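Grovberg Activity Table
Set-up and Care Guide

Section 4. Preparing the Tabletop and Fabric Walls for Building Block Sessions

Read this section in full before the table is placed in service. The procedures apply to all Grovberg tables supplied with three fabric-covered walls. Questions concerning spare panels should be directed to Pranab Khondokar, Parts Desk, Munasinghe.

4.1 Fitting the fabric walls

1. Lay each fabric panel face down on a clean surface. Remove lint and loose threads.
2. Fit the back panel first. Press it evenly between the two rear uprights.
3. Fit the left and right panels. Check that the pattern runs in the same direction on all three walls.
4. Smooth the fabric by hand from the center toward the uprights. Do not pull on the corners.

Note: Replacement fabric is cut 17 mm oversize on every side. Fold the excess behind the panel before fitting. Do not trim it.

Caution: Do not iron the fabric while it is attached to the panel.

4.2 Preparing the tabletop

1. Wipe the surface with a soft cloth dampened with plain water.
2. Dry the surface fully with a second cloth.
3. Place the first building block near the center of the table, clear of the walls and the front rail.
4. Add further blocks only as the activity sheet requires. Blocks not in use are to be kept in the storage tray.
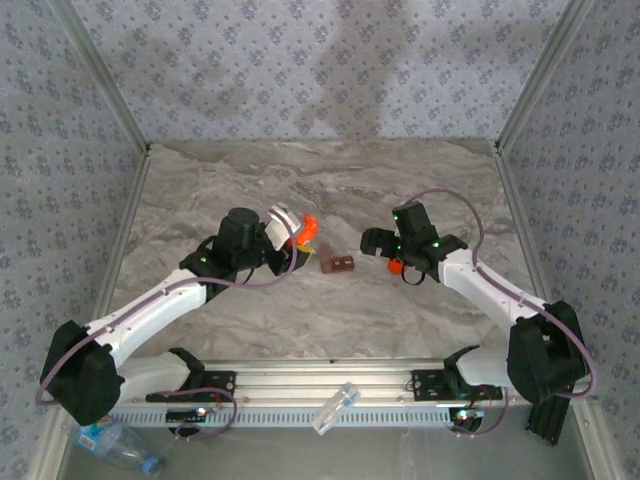 Does a block have to stand with its bumps facing up at the start of a session?

Any resting position is acceptable unless the activity sheet specifies one. A block may be placed upright or on its side, provided that it lies flat against the tabletop and does not rock.

4.3 Load and cleaning limits

The total weight of blocks on the tabletop must not exceed 900 g. The storage tray holds up to 500 g.

Blocks may be washed by hand in lukewarm water with mild soap. Rinse them and let them air dry before returning them to the tray. Do not use bleach, solvents or abrasive pads on the blocks or on the tabletop.

Caution: Small blocks present a choking hazard. Keep them away from children under three years of age.

4.4 Periodic inspection

1. Examine the tabletop for scratches and raised edges after every 200 sessions.
2. Check the fabric for loose seams, fading and stains.
3. Discard any block that is cracked or has a damaged bump.
4. Enter the results in the inspection log and sign the entry.

Fabric panels are to be removed and laundered each November. Refer to Section 6 for washing instructions.

Section revised 2019-08-06. Approved by Chathurika Paul, Product Documentation.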